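The **Neltier hand gripper** is a hand-held two-finger gripper used at the Skuvcombe site to record grasping motions, which are later replayed on a fixed arm. An operator carries the tool and closes it on objects by hand. Its wide-angle camera looks out between the fingers. The design is credited to Mali Hopkin, and the upkeep procedure in current use was written by Tegwen Llewellyn.

## Construction

Each finger is a long dark gray part held in a white rectangular mount. The inner face carries a ridged magenta pad, which is the only part of the finger meant to touch an object. The two fingers are mirror images and are not interchangeable. Pads are supplied in matched pairs by Bevan.

## Setup

Setup begins with the mounts. The screws are tightened in two passes, with the fingers closed during the second. A mount that has shifted will show in the camera view as one finger standing higher than the other.

The camera is then checked against a stored reference view. Lens curvature is strongest near the borders and is removed in software, so the check is made on the fingers and on an object placed midway between them. A bottle or similar upright object is suitable. The operator confirms that both pads are visible along their inner faces and that the object sits on the center line. 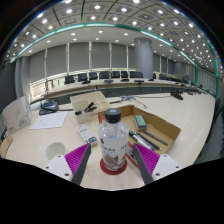

*View between the fingers, with a water bottle on a round coaster as the centering object.*

If the object appears off center while the tool is held square to it, the camera bracket is loosened and turned until the two agree. The reference view is saved again after any such change. Recordings made under the old reference are kept in a separate folder and are not merged with later ones.

## Maintenance

Pads are wiped with a damp lint-free cloth after each session. Solvents harden the ridges and are not used. The pads are inspected every 1000 closures and replaced at 2000, or sooner if a ridge has torn. Both are changed together, as a new pad opposite a worn one pulls the object to one side during closing.

The finger slide is cleaned and lightly greased when pads are replaced. Excess grease migrates to the mounts and must be removed before the screws are tightened.

## Known faults

Uneven closing is the most common fault and is usually traced to dirt in the slide. Slow return of the fingers indicates a weak spring. Springs from the earlier Hudisis tool fit the housing but are around 9 mm too long and prevent full opening.

## See also

- Finger pad
- Camera calibration
- Parallel gripper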